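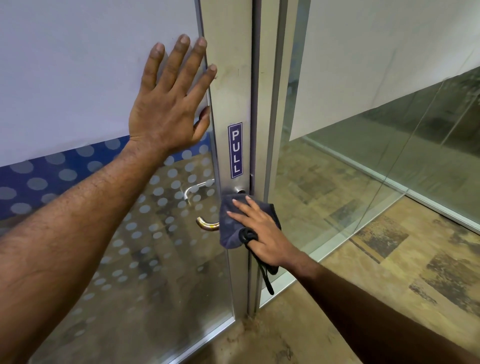
Search this site Search Clear Menu

posted in December, 11:40 pm
by the Natier desk (one person, one desk)

1/ ok so. Third time this month somebody asked me if robots can clean an office yet. Short answer no. Long answer is this thread, typing fast, sorry in advance

2/ Floors, mostly solved. Flat, big, nothing fights back. Trulwood put a floor unit in two of their buildings and the complaints are about cords and chair legs. Fine. Give it that one.

3/ Everything above the ankle is a diffrent story. Door handles for instance. Wiping a lever handle = one hand flat on the glass to hold the door still, other hand holds a cloth against the handle's base and rubs. Both hands doing different jobs. You learned it by age six

4/ The door moves when you push it. The handle moves when you push it. Cloth moves too. Three loose things at once and the robot wants to know where each one is

5/ Nutolon sent me their demo reel. Handle wipe, 30 seconds, looks great. Asked if the door was locked in place for the demo. It was. Asked what happens unlocked. "Under development"

6/ Not knocking them btw. A year ago that arm couldn't keep hold of the cloth. Now it does, mostly. That's real progress, just don't fire your cleaners over it

7/ And pressure. Old brass and chrome gets worn patches that won't come off however hard you rub. A person gives it two passes, sees it's wear, moves on. The arm I watched kept going at one spot until someone hit stop

8/ Dirt in the corner by the threshold, same thing backwards. Tiny bit of grit, person sees it on the way past. Robot was told "handle" so it does handle

9/ Now glass. Oh boy, glass. Depth cameras hate it. Half the light goes through, some bounces back, so the robot sees the room behind, the room in front and maybe a pane in between

10/ Put dots or frosted film on it and you'd think that helps. Does help a bit with not crashing into it. Doesn't help with finding a smudge. Is it a dot, a smudge, a streak, a reflection of the ceiling light. I have trouble too sometimes, I tilt my head. Robot could tilt its head! Haque's does. Slow though

11/ The good part, what a pair of hands does in a glass corner without thinking:

- trigger bottle in one hand, fingers round the neck
- microfiber mitt in the other, ready to go
- table right there beside you, don't bump it
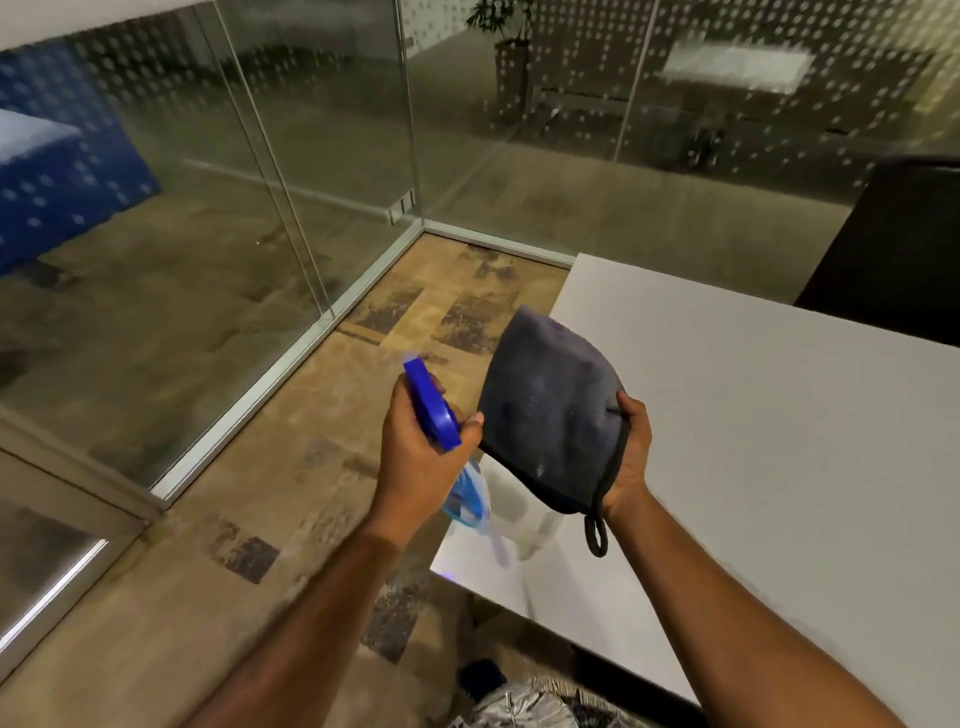

12/ WHAT THE MACHINE HAS TO DO FOR THE SAME CORNER

- find the glass (see 9)
- squeeze a trigger made for human fingers. Most grippers can't hold the bottle AND pull the trigger, so people bolt a sprayer on the wrist. ok, cheating, but I'd allow it
- spray enough but not so much it runs
- wipe before it dries
- get right down into where two panes meet, with a soft floppy thing whose shape changes every time you fold it
- know when it's done. Hardest one imo

13/ Cloth is its own whole field. People have spent careers on towel folding. A mitt with a strap hanging off it is worse, strap catches on stuff

14/ Money bit, because someone will ask. Haque quoted 800 a month for the arm on wheels, plus setup, plus a person to reset it when it gets stuck. I asked how often it gets stuck. They were pretty straight with me: in their own test, 101 wipe jobs out of 200 finished with no help

15/ So a coin flip. And the ones that failed, a human had to walk over anyway. Might as well bring a cloth

16/ Where I think it lands first: long hallways of identical windows, big empty tables, restroom floors at night. Boring, same every time, no people in the way. Handles and corners way later

17/ "But what about home" lol. Home is worse. Every house is different, there's a sock, there's a cat. An office is the easy version

18/ What would change my mind: unlocked door, normal spray bottle off a store shelf, a mitt it hasn't seen before, no cuts in the video. Any company, send me that and I'll post it the same day

19/ Someone in replies says just redesign the building for the robot. Push plates, no levers, no glass. Ok sure, who's paying

20/ Trulwood says they're getting a window unit in to try on the second floor. Will go look if they let me in, and I'll bring my own spray botle. Going to bed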